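Fluveo two-arm sorting study
Progress report to the Espinoza fund
Prepared by Yeison Cusi, 2/17/21

Summary

Work is on schedule for the second period. The arms now run the full sorting task from a single learned policy, and we have a first result on how the training data should be ordered. One part of the plan, the stationery task, has slipped.

1. Data collection

We have 427 usable demonstrations recorded by teleoperation. Each has both arms working at the same table: the left arm handles wrapped candies and the tray, the right arm handles flat packets. Items that belong to other tasks are left on the surface so the policy has to ignore them. Operators swap sides between sessions, which slowed us down at first but gave more even data.

The enclosure was relined before recording started. The dark red panels on the back and side walls keep the background the same from one session to the next, and recordings from the old setup are not used in training.
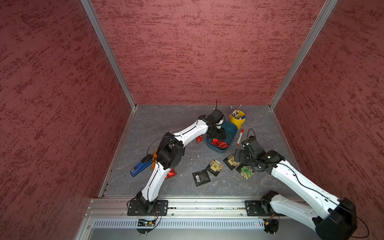 2. Training result

We compared two ways of ordering the demonstrations. In the first, all of them were mixed from the start. In the second, which we call Fovanow, the policy trains on single-arm segments before it sees both arms moving together. Fovanow did better on the flat packets in all 3 evaluation rounds. On the candies there was no clear difference.

Most remaining failures are on the packets. The gripper closes a little too high and slides off the foil edge. Lowering the approach height helped in some trials and caused contact stops in others, so we have left it unchanged for now.

3. Delays

The stationery task was due to start in November. Replacement gripper pads from Destel arrived late and the first set did not fit. The second set is installed. We expect to lose 5 weeks on this task and none on the others.

4. Next period

Record the stationery demonstrations. Repeat the Fovanow comparison with 2 new operators. Send the packet failure logs to the fund's reviewer with the next report.

No change to the budget is requested.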